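Tandmont Shared Kitchen, Hullden site
Table and small-item storage inspection - comments included
Interval: every 4 weeks. Last revision: August.

Scope: work table, mat, open bins, cups and bowls, cloths, leads at table level. Wall cupboards and the dishwasher are on the Widmer sheet and are not repeated here.

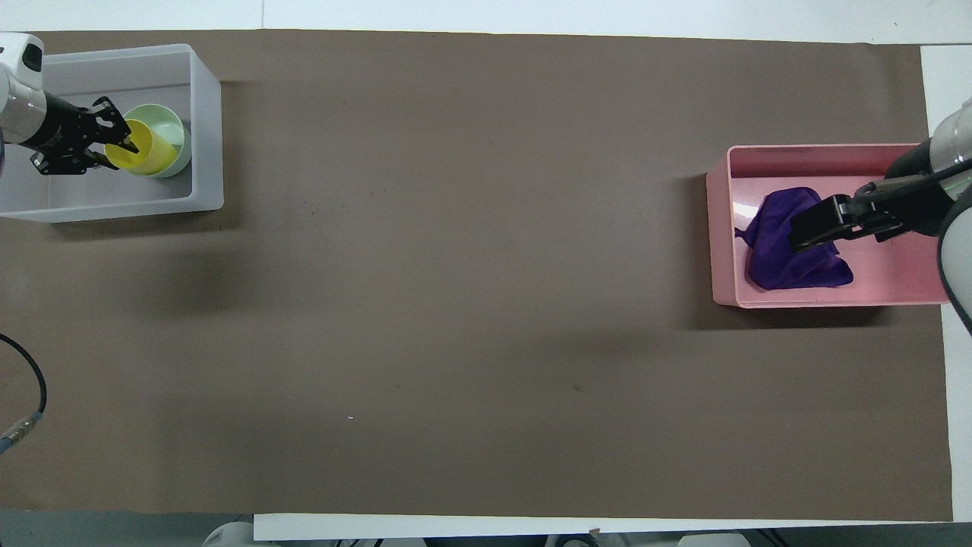
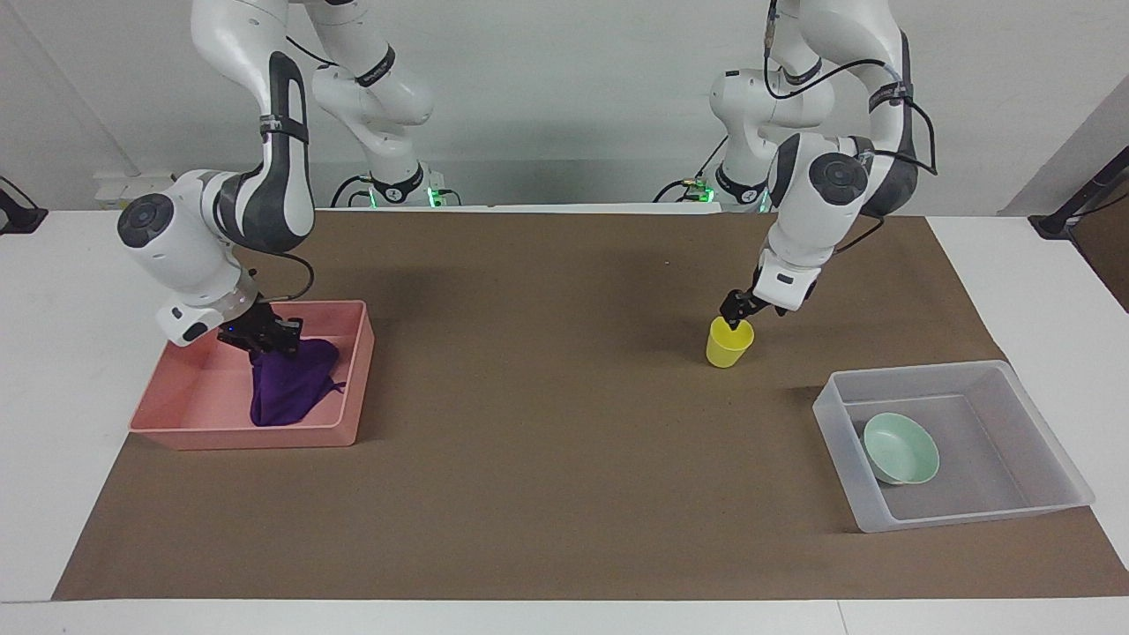
Pink bin with purple cloth, translucent bin for tableware.

Inspection Sheets, No. 968, page 4

1. Work surface
1.1 Mat lies flat, no lifted corners. PASS.
1.2 Mat clear of the table edge on the working side. PASS. White tabletop must remain visible as a strip.
1.3 Mat free of crumbs and grit. COMMENT. One small white speck near the lower middle, smudges across the center. Wipe and recheck. If the smudges stay, replace the mat from the Hastau roll in the store.
1.4 Surface free of items that belong in bins. COMMENT. Yellow cup standing on the mat in one of the two views. Acceptable during sorting, not at close.

2. Bins
2.1 Rims and corners without cracks or sharp edges. Check by hand, gloves off. PASS, both bins.
2.2 Bins open at the top, no lids stored underneath. PASS.
2.3 One kind of content per bin. PASS. Cloth in the pink bin, tableware in the translucent bin.
2.4 Bins labeled on the short side. FAIL. Labels ordered, see 5.2.
2.5 Fill level below the rim. A cloth bin may hold a loose heap, but nothing should hang over the wall when the bin is carried.

3. Cups and bowls
3.1 No chips, no cloudy patches on the inside. PASS.
3.2 Plastic only at this table. PASS. Glass and ceramic go to the wall cupboard.
3.3 Nesting. COMMENT. Pieces nested in the bin come apart without force. Do not nest before they are dry - trapped water was the finding in the previous round.
3.4 Pieces stored upright or rim down. COMMENT. The mint-green piece was on its side in the second view. Minor, corrected on the spot.

4. Cloths
4.1 Cloths folded in thirds at close. FAIL. Purple cloth bunched in the bin. Fold it or send it to laundry.
4.2 No cloth left damp in a bin overnight. Checked at 7 a.m., PASS.
4.3 Stock on the shelf at least 50. PASS.

5. Leads and remaining items
5.1 Cables at table level routed away from the standing side. COMMENT. Black cable with a silver connector at the left edge below the translucent bin, first view. Clip it to the table edge.
5.2 Label order: 300 pieces, wipe-clean, one size. Open.
5.3 Clear floor under the table for mopping. PASS.

Result: conditional pass. Items 2.4 and 4.1 to be closed before the next round - all other comments at the discretion of the shift.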